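Marble-look vinyl vs real tile for a small recording booth floor

2 min read

Kyriaki Nikolaidis
Started September 4, 2019

Booth is going into the back room at Jekcombe. Slab is concrete, level to within 4 mm. The walls get colour, the floor stays pale grey. Deciding between porcelain and sheet vinyl with a marble print.
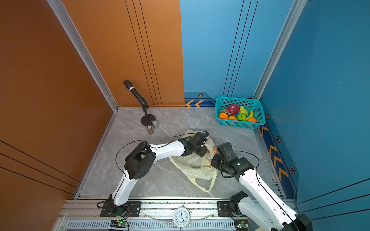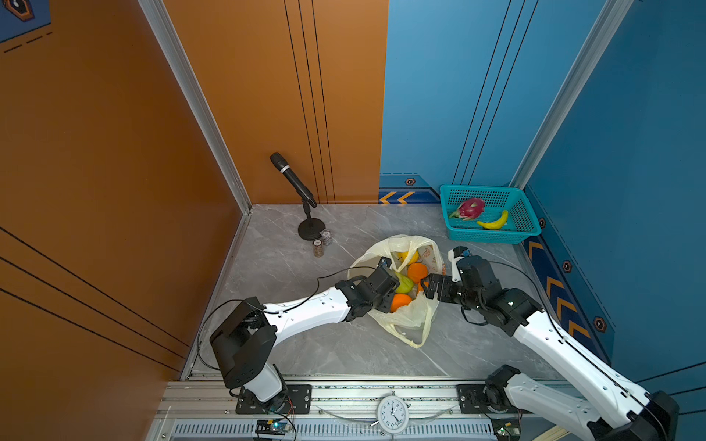 My main question is reflection off the floor at voice frequencies. Both options are hard and thin over concrete, so I expect the first reflection to be close to identical. The mic will be on a short stand with a round weighted base, same type as the black one in the first photo, which puts the capsule near the floor for seated and kneeling work. The grey with faint white veining is the colour I want in either material. Porcelain quote is in 300 x 300 tiles. Has anyone measured a difference?

warari_dave
Measured both in the same room in August. No difference worth talking about above 355 Hz. Below that the room modes swamp everything. Choose on cost and put a rug down.

Lefteris Ververidis
Disagree on the rug. A thin rug takes out the top end and leaves the low mids alone, so the voice goes dull and boxy. Leave the floor hard and treat the ceiling. I have 11 booths on that layout and none has a rug.

warari_dave
With a tall stand, fine. She is talking about a capsule near the floor. The bounce arrives very early at that height and you get comb filtering well up the band. Ceiling treatment does nothing for that path.

Lefteris Ververidis
At that height the path difference is small enough to push the first notch up out of the way. Do the geometry before buying wool.

ko_flooring
Different point. Grout lines. A weighted base sitting half on a joint will rock. Sheet vinyl wins there. Cilix makes an adhesive that lifts clean from sealed concrete if you change your mind.

Kyriaki Nikolaidis
Slab is not sealed. Does the Cilix need a primer first?

ko_flooring
Yes, one coat, left overnight. Test a corner.

Kyriaki Nikolaidis
Going with vinyl, then. I will record with and without a rug at the same mic height and post both files.

warari_dave
Post the distances from capsule to mouth and capsule to floor as well, otherwise the files tell us very little.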